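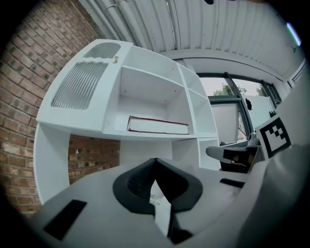 Shelf task, book on the middle shelf, seen from the gripper camera.

Participants wanted - hand-held gripper study (Pruto)

We need people to pick things up and put them down again. Paid. No robot experience needed, we'd slightly prefer none.

Background, quickly: our first round gave us 2913 demonstrations, all from lab members. Policy trained on those does fine on moves copied from us and badly on anything approached from the side. We think it's because we all grab things the same way. So, new hands. Results go in the follow-up paper, you won't be named.

What you do: hold the gripper, squeeze to close the fingers, move books and small household bits between shelves. 155 short takes per person, split over two visits. Breaks whenever you like. Gripper gets heavy after a while, say so and we stop.

Who: 16 adults, left handers very welcome (we have hardly any). Must be OK standing and reaching to shoulder hieght. Sorry, no current wrist or shoulder injuries.

When: March, mornings mostly, some slots from 6 pm. Travel paid on top, bring tickets or reciepts.

To sign up, email Lumturie Georgiou with your name, which hand you use and times you can't do. Questions about the data or the method to Hrvoje Yordanov. Consent form gets sent out before first visit, please read it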